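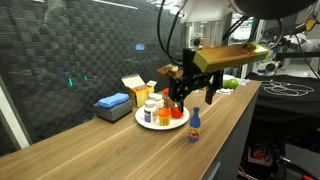
Photo: Sabina Šindelář / Skernasau Residents' Forum

Shared kitchen counter, unit 42

s_sindelar
Residents are asked to clear the wooden counter by 2 p.m. The two pill bottles should not share a plate with a cup.

R.Vrabec
Agreed as to the bottles. The basket with the blue sponge should stay — it is in daily use.

kaz_hruby
I must disagree. Sponges belong at the sink.

R.Vrabec
The July notice permits one basket per counter.

N. Gasser
It does. Please fold the open cardboard box for recycling and move the medicine to a locked cabinet.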